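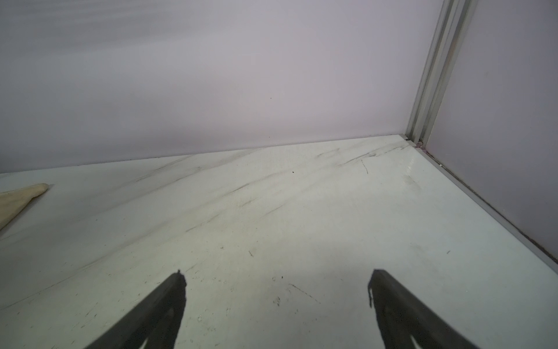 The Forever Counter and Other Promises

Jun 30, 2023

The woman at the Pelura showroom told me the countertop would outlive me. She said it kindly, the way you might tell someone their parking was free. Then she handed me a brochure in which the word "lifetime" appeared on every page and the word "warranty" appeared on one, near the bottom, in gray.

I had gone in May, after a neighbor paid $2,858 to have her kitchen redone in something called stain-proof stone. Within weeks a beet salad had left its mark. The company sent her a cleaning kit. The kit cost extra.

What does "stain-proof" mean? I put the question to three makers. Pelura sent me a link to its brochure. Warnar said its surfaces were "engineered for real life," and when I asked which parts of real life, the emails stopped. Kerslake, to its credit, answered. Its product had passed 1,000 wipes with a damp cloth. Wipes of what, I wrote back. Water, they said.

I don't think these people are crooks. I think they sell a slab of material to buyers who badly want to stop worrying about it, and the language drifts toward whatever closes the sale.

Read the care sheet before you pay

The care sheet is where the promises go to get smaller. Pelura's bans lemon juice, red wine, hot pans and "prolonged contact with colored foods." That last one covers most of dinner. Warnar asks owners to reseal the top each year with its own product, at $225 a bottle, and a skipped year ends the coverage. 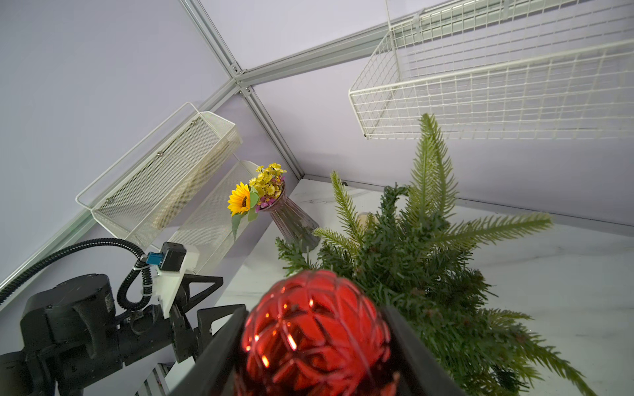 Showrooms don't help. They are lit and dressed so that you look at everything except the thing for sale. Put out a red glass ornament, all raised diamonds with bright highlights along the ridges, and my eye goes straight there and stays. I've left more than one store able to describe the knickknacks and unable to say whether the counter felt rough.

So ask for a sample, take it home and be rude to it. Jander mails them free and the others charge. I left coffee on mine overnight, then mustard. The Jander piece kept a faint yellow ring. So did the one that cost $700 more per installed kitchen.

My own counter is old laminate with a burn by the stove. I priced replacing it again last week and bought a bigger cutting board.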